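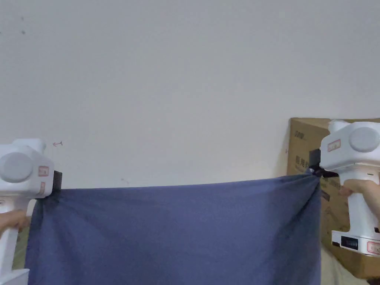
Blue cloth stretched between two hand-held grippers, one in each hand.

Laundry staff to teach folding machine as Pultbridge goes ahead with arms

Last updated: 2020-05-22
4 min read
12 comments | 330 shares

Folders at the Pultbridge laundry in Brekville have swapped part of the shift for a new sort of job: picking up cloths with a pair of white plastic grippers, one in each hand, and shaking, spreading and folding them while a computer keeps a record of every move.

The recordings go to Alten, the firm supplying the robot arms. First pair due on the floor in June. They will work on flat items only to begin with, so cloths, pillowcases, small towels. No fitted sheets. No uniforms.

Pultbridge confirmed the plan to staff this week after a fortnight of rumours. The laundry does the linen for hotels and care homes on the Marikar side of town, and hotel work has all but dried up since March. Care home work has gone the other way.

Seven folders have been trained on the grippers so far. They do two hours each, in a side room off the main hall, then go back to the tables. Same hourly rate as folding, which has not gone down well with everyone.

"It's harder than folding, I'll tell you that," said Prasanna Selvanayagam, a folder on the early shift. "Your fingers know what to do and then you've got to do it with a thing that pinches. First day I dropped everything. Corner goes in, corner falls out."

The jaws take a corner each. Let it bunch up in there and the whole cloth pulls crooked, she said, and then you do it again. Wrists ache by the second hour. She has asked for shorter turns, and managers have agreed to look at one hour at a time from next month.

Asked whether she minded teaching a machine her own job, she took a while to answer.

"I mind the not knowing. If they say it's only the cloths, fine, nobody loves the cloths. I'd like that on paper."

It is partly on paper. A letter to staff, seen by this site, says there will be no compulsory redundancies on the folding tables "during the trial period". It does not say how long the trial period is. Pultbridge told us it would run "until the results are clear" and would not be drawn further.

What does change, according to the letter:

Folding of flat items moves off the tables and over to the arms, one shift at first. Two people per shift become "cell minders", clearing jams and feeding the arms from the baskets. Night folding stops if the trial goes well. That last one is the sore point, as nights carry a premium and several people took them for exactly that.

The minder role comes with training and a small rise in pay. Applications open to all folders. Staff we spoke to said they had not been told how many would be taken on after the first four, or if the post is permanant.

Alten has set a target of 910 recorded folds before the arms are switched on. The firm said it wanted the recordings made by people who fold for a living, with different habits and different heights, and that a cloth was a tricky thing for a machine as it never hangs the same way twice. Folders here do not all fold alike. Some go corner to corner, some snap it flat on the table first. Both have been kept.

Names are not stored with the recordings, Alten says. Staff had asked if the speed of each person could be looked up later by a manager. The answer given at the meeting was no. The union rep has asked for that in writting as well.

Not everyone is against it. One man in dispatch, who did not want to be named, said the tables had been short-handed for years and people's shoulders were going. "If it does the boring pile and we do the rest, good. But then say that's the deal and stick to it."

Another folder said she had put in for minder the same afternoon. Fed up of nights, wants to be home for the kids.

Spacing rules mean only one person at a time in the side room, and the grippers get wiped down between turns. That has slowed the recording. Pultbridge would not say how far along it is.

A second staff meeting is planned before the arms arrive, with hours for the night shift first on the list. Selvanayagam said she would be there, and would be bringing the same question about the letter.

Pultbridge said it had nothing to add on the length of the trial. Alten did not respond to a question about wether the recordings from Brekville would be used at other laundries.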